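Runik Press: ebook reissue programme
Progress report to the Sarmiento Fund
May 27, 2021

Where we are

The grant was for turning our out-of-print poetry and small-press fiction into free ebooks. Of the 304 pages of Stomia, the first title, all are now scanned and proofread once. I would not call the text clean. The scanning software still reads italic verse badly, and a second reading is needed before anyone puts our name on it.

Downloads

The trial chapter has been downloaded 500 times. I would treat that figure with caution. A download is not a reader, and the site counts the same person again if they come back. We have had 3 emails about it, one of them asking for a different book.

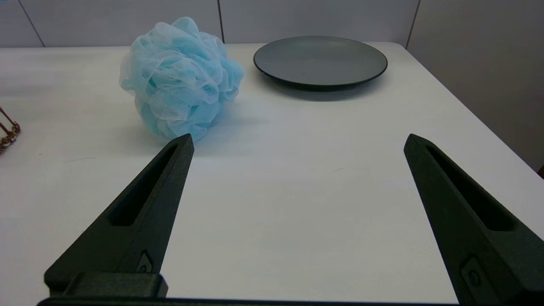
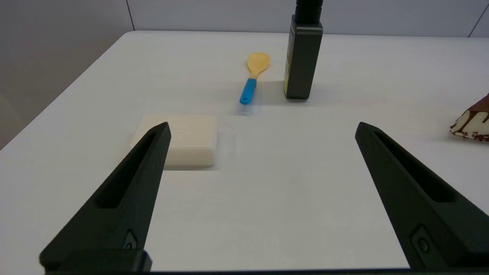 Rights

Fadetti, the short story anthology, is stuck. Two contributors' estates have not replied, and a third wants a fee we did not budget for. The original plan assumed that everyone would say yes to a free edition. I had doubts about that at the time and have more now. We may have to publish without those stories.

Print copies

The plan also promised 100 paperbacks for libraries. The printer's new quote is higher than the old one and I have not accepted it.

Next

Second proofreading of Stomia, then release in September if the verse holds up. I would rather not promise a date for Fadetti. The unspent print money stays in the account until you tell us whether it can go towards permissions.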